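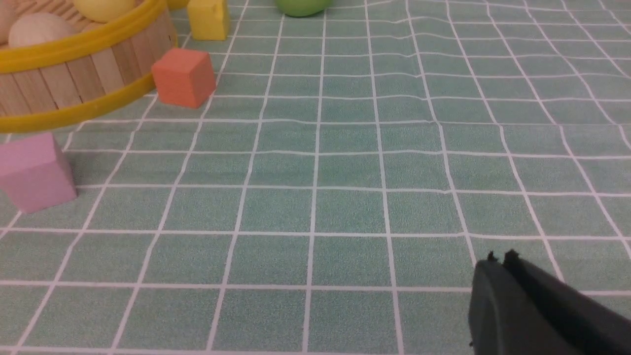
Standby timing for closely spaced cues in a solo show

Posted by Zoi Triantafyllou

I am calling a one-person play in a studio space with 81 seats. The show runs without an interval. There are 40 lighting cues and 17 sound cues, and most of them fall in the last third, where the performer switches between two characters on single lines.

My practice has been to give a standby for every cue, then a go. In the switching section the gaps are too short for that. At last night's run the board operator (Hipólito Palma, lights and sound on one desk) took a go meant for the cue after, and we were one state ahead until the blackout. The performer carried on, but she was speaking the second character in the first character's light.

What I have tried:
Grouping standbys by page. Better, but the group on page 35 is too long to say before the first go.
Writing the word cues in a second colour. No difference.

The director does not want to lose any states. The script is printed single-sided, with cues in the right margin. Is there an accepted way of laying out and calling a section like this?
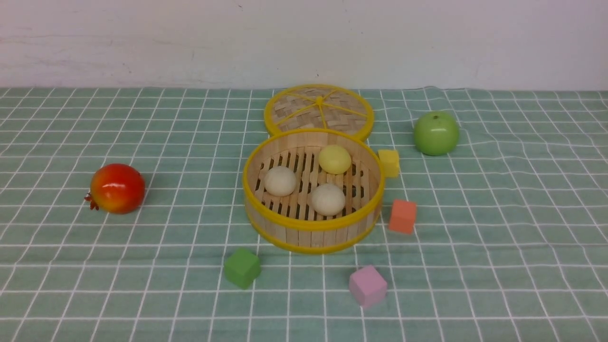 Steamer basket with three buns, lid standing behind.

Pierina Cirillo

Give one standby for the whole sequence and name only the first and last cue: "Standby LX 22 to 31". The operator acknowledges once. After that, say only the number and "go", with the number well ahead of the word cue and the "go" on it. If there is no time for the number, say "go" alone, but agree this in advance and mark the passage in both books with a bracket.

Check whether any of these can be linked. If the second state always follows the first at a fixed interval, program it as an auto-follow and take it out of your calling. Do not link anything that depends on how fast the performer speaks. I did that on a touring monologue at the Moges and had to unpick it after the first preview.

For layout, retype the section with double spacing and leave the left-hand page blank for cues. Rule a line from each cue to the exact syllable. A cue that sits "near" a word will drift over a run.

Ask for an extra half hour to run the section cue to cue, then twice at full speed. The performer should be there for the full-speed runs.
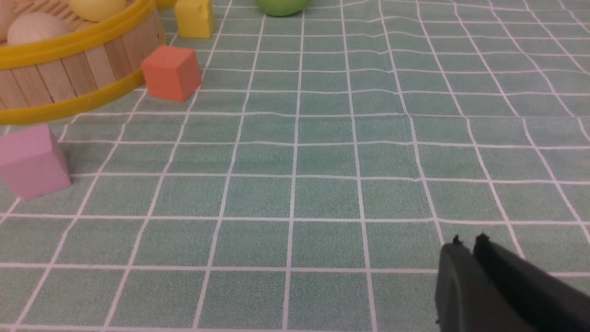
Slatted basket with yellow bands and rounded pieces inside.

Macarena Cáceres

Just let the op take them off the script. We always did it like that and it was fine.

Liya Ambaye

Agree with Pierina on the single standby. The operator taking visual cues can work for the switching passage only, if he has a clear view of the stage and the performer has a fixed physical move for each change. You then call him in ("visuals from here") and call him out again. Write both in the book, otherwise whoever covers for you will call over him.

Also agree what happens if you get one ahead. Ours is "hold", then the number of the state we should be in, and he goes to it in zero time or in three seconds, whichever was fixed at the tech. Practise it at least once.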